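Winter Snow and Weather Observers Wanted, Prieto Valley and the Jindine Side

Posted Saturday, October 4, 2025

I run the observer program for Sendum, the small outfit that puts out the daily mountain weather and snow summary for this end of the range. If you've ever checked our page at five in the morning with one boot on, hi, that's me typing on the other end. I'm looking for people to help me this winter, and I'd love it if some of them were you.

The short version: I need volunteer observers at low and middle elevations, plus one paid field person for the season. You don't need a science degree. You do need to be okay with going outside when it's nasty, because that's when I want to hear from you the most.

Why I'm asking now

Our automatic stations are great until they aren't. Last winter the one above Prieto iced over during the biggest storm of the season and sent me the exact same wind speed for two days straight. The Jindine one kept working, bless it, but it sits in a clearing where the snow piles up strangely, and its depth readings always need a human to argue with them. I ended up calling people I knew in both valleys and asking them to go poke a ruler into the yard. They were lovely about it (even the one I woke up), and their numbers made the forecast better that same morning. So this year I want to do it properly, with a real schedule and real gear and folks who said yes ahead of time.

We got 423 reports from the public last winter, and I read every one of them. Some were a full page with sketches. One just said "deep." I liked them all, but most came in on weekends with blue skies, from the same handful of trailheads. What I'm missing is the boring stuff: the rain line creeping up the road on a weeknight, the crust that formed at the bus turnaround, the wind that came up after supper and quit before breakfast. A warm storm can drop rain on the lower slopes and heavy snow up high, and the spot where one turns into the other matters a whole lot to plow drivers, skiers and anybody with a creek behind the house.

Part one: home observers (volunteer)

You'd be watching the weather from wherever you live or work. A backyard is perfect. A flat patch behind a shop works too, as long as the plow doesn't bury it and the roof doesn't dump on it.

I'd ask you to:

Measure new snow and total depth once a day, at the same time each morning, at least four mornings a week.
Write down the current temperature plus the overnight high and low.
Tell me what's falling, if anything is, and whether it changed overnight.
Send it in by 7:15 through our form, or by text if the form is being a pain.

It takes ten minutes once you've got the hang of it. Maybe fifteen if you're chatty in the comments box, and please be chatty in the comments box! Some of my favorite forecasting clues have come from someone mentioning that the dog broke through the crust where last week it didn't.

I'll give you a snow board (a white painted square you measure on and then wipe clean), a marked stake, a ruler, a thermometer that remembers highs and lows, and a shield to keep the sun off it. You keep them through the season and hand them back in spring. If something breaks, tell me and I'll bring you another one. I won't be mad. I've backed over two stakes myself.

Places I'd especially like to fill: the lower Prieto road below the bridge, the bench on the Jindine side, and anywhere near the old quarry. If you're somewhere else, write to me anyway. I've moved pins around the map for a good observer before.

Part two: seasonal field observer (paid, part time)

This one's a real job with a real timesheet. You'd go up to our study plots two days a week from mid-November through early April, dig a pit, look at the layers, take temperatures down through the snow, and write it up the same afternoon. In between you'd help me clear rime off the stations and visit home observers who need a hand setting up.

It pays $189 a day, mileage on top, and there's a $200 gear allowance at the start that you can spend on gloves, skins, goggle lenses, whatever you wear out fastest. I know it isn't big money. It's what I could get out of the budget after a lot of asking, and I'd rather print the number here than have you drive all the way over to find out.

What you'd need for this one:

A current avalanche rescue course, level 1 or higher, and the habit of practicing with your beacon.
Solid travel skills on skis, splitboard or snowshoes, in bad light, with a pack.
Your own beacon, shovel and probe. We lend out the snow study kit.
A license and a car that will make it up a plowed gravel road.
Neat notes. I mean it. I've spent whole evenings trying to work out whether somebody wrote a 1 or a 7.

Nice to have, but please don't let it stop you: pit experience, some first aid beyond the basics, a knack for fixing small stubborn electrical things with cold fingers.

You'd never be sent out alone. Field days are always in pairs, and either person can call it off for any reason, at any point, with no discussion afterward. We've turned around in the parking lot, and you still get paid for the day when that happens.

Training

There's one training day for everybody, paid and volunteer, and I've been told it's pretty fun. We start at 9 in the Nastia hall, upstairs, and do the indoor part before lunch: how to read the stake, what counts as new snow and what's just drifted in, the difference between graupel and hail and those sad little ice pellets, how to write zero (you'd be amazed how often people leave it blank, and then I can't tell if there was no snow or no reading). After lunch we go out and practice in the lot, with snow if we've got it and with a pile of sawdust if we don't.

Lunch is on me. It's soup, there's a meatless pot and a regular one, and there's always way too much bread. Tell me about allergies when you sign up so I can cook around them.

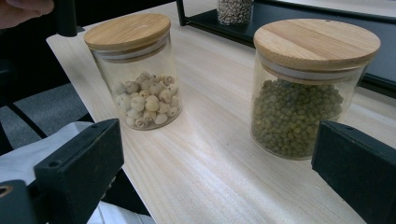

The paid observer gets 3 more days after that, up at the study plots with me, once there's enough snow to dig in. Those are paid at the same rate. We'll go slow, I'll dig one pit and you'll dig the next, and we'll compare notes until we're seeing the same layers. If you've learned a different way of writing up a profile, bring it. I've picked up some good habits from people who trained elsewhere, and a couple I had to unlearn.

What you get out of it, if you're volunteering

The gear for the winter, the soup, and a login to the observer page, where you can see everyone's numbers come in each morning. I check it before I've had coffee. There's something really nice about watching the valley wake up one reading at a time and finding out that it snowed four inches at your neighbor's and nothing at your place. You'll also get a short note from me every other week on how the reports fed into the forecast, including the times I blew it. I blew it a fair bit last January and the observers heard all about it.

Families are welcome to share a spot. So are classrooms, if a teacher wants to take it on, though I'd need someone to cover the holidays. If you're away for a week, no problem, just let me know so I don't sit there wondering about you.

A few things people asked last September

Do I have to live here all winter? For the home spots, mostly yes. A weekend cabin gives me gaps right where I need numbers.

Can I do it if I've got a bad back? Sure. The stake can be read standing up, and we can set the board on a low stand.

Will my address be public? No. The map shows a rough area with a nickname you pick.

Do I need to ski? Not to be a home observer. Plenty of ours don't, and one is very clear about hating it.

Is there a minimum age? You have to be 18 for the paid job. Younger home observers need a grown-up on the form.

How to apply

For a home observer spot, send a few lines to the Sendum office through the contact page. Tell me where you are, what your yard or lot is like, and which mornings you can usually do. A phone picture of the spot where the board would go is a big help – trees and rooflines are what I'm looking at.

For the paid job, send me a one-page resume, two references who've been out in the mountains with you in winter, and a paragraph about a day when you decided to turn back. Please don't polish the paragraph too much. I want to hear how you think, and a messy true one is better than a fancy one.

Applications for the paid spot close at the end of October and I'll call everybody, yes or no, in the first week of November. Home spots stay open until they're full, and even then I keep a waiting list, since somebody always moves or has a baby or gets a job on the night shift. If you've got questions first, the office phone is the best way to get me in the afternoon. Mornings I'm buried in the forecast, so leave a message and say your number twice.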